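Block Sorting Study: Call for Participants
Drevance, May 2019

Esulstead seeks adults for a study of how people pack and sort rectangular blocks. Each participant attends 3 sessions of 80 minutes. Sessions run until August.

The blocks are red or dark green and are set out in an open gray metal bin. The starting layout differs from trial to trial.
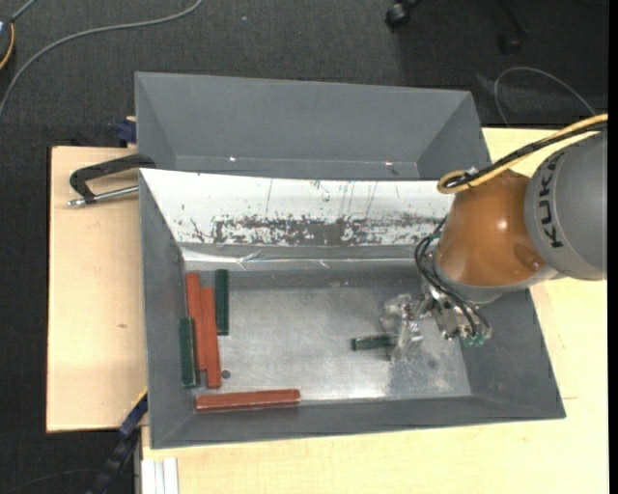
Requirements
Age 18 or over. Normal color vision, including red and green. Full use of both hands. No packing experience needed.

How to apply
Write to the Esulstead study desk, Drevance, quoting "Nander". State which hand you write with. Travel costs are repaid.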